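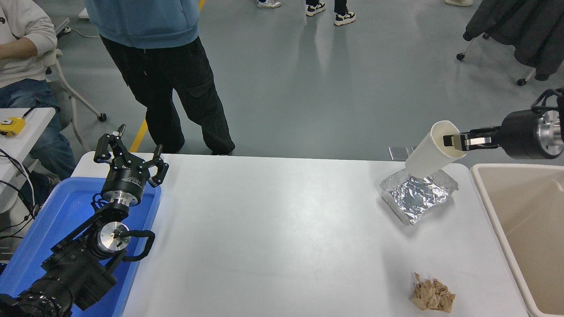 Clearing a Table: What Each Thing Is Made Of and Where It Goes

Rolorero Science Pages, Unit 5: Materials at Home and School
Text by Yao-tsung Hsu
Reading level: grades 3 to 5

A table after a snack holds several kinds of material. Some can be used again and some can be recycled. The rest is trash. Clearing the table means picking up each thing, deciding which kind it is, and putting it in the right place. The deciding is called sorting.

On the white table there is a paper cup, a crumpled foil tray and a small heap of light brown crumbled pieces. A beige bin with a wide rounded rim stands to the right of the table. The sections in this unit take the cup, the tray and the heap one at a time. Words in the word list at the end are explained there in more detail.

The paper cup

Paper is made of fibers. A fiber is a very thin thread, and the fibers in most paper come from wood. To make paper, a factory mixes fibers with a lot of water, spreads the mixture over a screen, lets the water drain, then presses and dries what is left. The fibers hold on to each other and form a sheet.

Plain paper soaks up water. A cup made of plain paper would get soft and start to leak. For this reason, most paper cups have a lining on the inside. The lining is usually a very thin layer of plastic. You cannot see it easily, but the inside of a lined cup often feels smoother than the outside of an unlined paper bag.

A paper cup has these parts:

The wall is a flat, curved piece of paper rolled into a cone shape. It overlaps itself at one place, and the overlap is called the seam.

The base is a circle of paper set into the bottom of the wall.

The rim is the top edge, rolled outward into a small tube. A rolled edge is stiffer than a flat edge, so the mouth of the cup stays round. It is also more comfortable to drink from.

The rim is a good place to hold an empty cup. A cup held by the wall can be squeezed out of shape if the grip is too strong. Take hold of the rim with one side of the grip inside the cup and the other side outside. The white cup on the table is held at the rim and tilted downward, with its base near the foil tray.

Before you move a cup, check if there is liquid in it. If there is, carry it upright to a sink and pour it out there. Liquid in a trash bin collects at the bottom of the bag, makes the bag heavy, and can leak when the bag is lifted.

Where does the cup go? This depends on where you live. To recycle a lined cup, a factory has to separate the paper fibers from the plastic lining. Some factories have the machines for this and others do not. Look at the list for your town. If paper cups are not on the list, the cup goes in the trash.

The foil tray

Aluminum is a metal. It is found in a kind of rock called bauxite. Getting aluminum out of the rock takes a large amount of electricity. Melting used aluminum to make new aluminum takes far less, so used aluminum is worth collecting.

Foil is aluminum that has been rolled flat. A thick piece of metal goes between two heavy rollers and comes out longer and thinner. It goes through again and again until it is a thin sheet. A tray is usually made from a sheet thicker than kitchen foil. It is pressed over a shape called a mold, or its edges are folded up to make sides.

Try this with a clean piece of kitchen foil. Bend one corner and let go. The corner stays bent. Now do the same with a sheet of writing paper. The paper springs back part of the way. Metal that stays in its new shape is said to have plastic deformation. The word "plastic" in this phrase means "able to be shaped" and does not mean the material that bottles are made of.

Each bend leaves a line, called a crease. A flat sheet of foil reflects light mostly in one direction, like a dull mirror. A creased sheet has many small flat parts that face different ways, and each one sends light in its own direction. The tray on the table is crumpled and has many creases, and its silver surface reflects light. Its edges are folded up to form a rough rectangular box.

The folded edges have a job. A flat sheet of foil bends easily when it is lifted. A sheet with raised sides is harder to bend. You can test this with 2 pieces of clean kitchen foil of the same size. Leave one flat. Fold up all four sides of the other. Put a coin in the middle of each piece and lift each one by its short ends. Write down what happens.

Where does the tray go? Many towns accept clean aluminum. Scrape out any food first, then rinse the tray if your town asks for this. Be careful with the edges – cut foil can be sharp. If the tray has thick grease or burned food that will not come off, ask an adult before putting it in the recycling.

A large amount of aluminum is weighed in tons. In the United States, one ton is 2,000 pounds, or 907 kilograms. A single tray weighs very little, so it takes a very large number of trays to make a ton. Recycling works best when material from many homes and schools is collected together and pressed into blocks called bales.

Crumbs and torn pieces

The light brown heap near the bottom right of the table could be food scraps, or it could be torn tissue. From a distance the two are hard to tell apart. This is a common problem in sorting. When you cannot tell what something is, go closer and check it before you decide. Use your eyes first. Do not taste it, and do not smell it from very close.

Food scraps come from plants and animals. In a compost pile, tiny living things break them down into a dark, crumbly material that can be mixed into soil. Heat, air and water all affect how fast this happens.

Tissue is paper with very short fibers that are loosely joined. The loose fibers make it soft and let it take in water quickly. Used tissue is not accepted in most paper recycling, because the fibers are too short to make good new paper and the tissue may carry germs. It goes in the trash, or in the compost if your town allows it.

Small pieces are slower to clear than large ones. A cup can be lifted in one movement. A heap made of many small pieces has to be gathered first. The usual method is:

1. Hold a tray or a flat card against the edge of the table, just below the top.
2. Push the pieces toward it with a dry cloth or a second card. Use slow, straight strokes. Fast strokes scatter the pieces.
3. Carry the tray level to the bin and tip it in.
4. Wipe the same area with a damp cloth.

Use the dry cloth before the damp one. Wet crumbs stick to a table and smear.

The bin

A bin needs an opening wide enough for the largest thing that goes into it. It also needs a rim that can hold the top of a bag, if a bag is used. A wide rim is stiffer than a thin one, for the same reason that the rolled rim of a cup is stiff. It also gives more area to hold when the bin is moved.

The position of the bin matters too. A bin beside the table saves walking, and fewer things are dropped on the way. Do not put it where people need to pass.

Order of work

It is easier to clear a table in a fixed order. The one below is used in the classrooms at Grendis.

Liquids first. Empty every cup that has something in it.
Then the things to keep, such as trays that can be washed and used again.
Then recycling.
Then large trash.
Then crumbs.
Last, wipe the table and let it dry.

If crumbs are swept up before the cups and trays are moved, the crumbs underneath are left behind and the sweeping has to be done again.

Activity: a sorting chart

You need a sheet of paper, a pencil, a ruler and 5 clean objects from a snack or lunch. Ask an adult before taking anything out of a bin.

Draw a chart with four columns. Label them Object, Material, Does it stay bent? and Where it goes. Fill in one row for each object. If an object is made of 2 materials, write both. A juice box and a lined cup are both examples. Use the recycling list from your town for the last column. Compare your chart with a partner's and look for rows where the answers are different.

Word list

Aluminum: a light, silver-colored metal used for foil, cans and trays.
Bale: a large block of pressed material, tied so it can be moved.
Compost: plant and food material that has broken down and can be added to soil.
Crease: a line left by a fold or bend.
Fiber: a very thin thread. Paper is made of many fibers.
Lining: a layer on the inside of something.
Mold: a solid shape used to form another material.
Seam: the place where two edges are joined.

Next in this unit: Glass and Clear Plastic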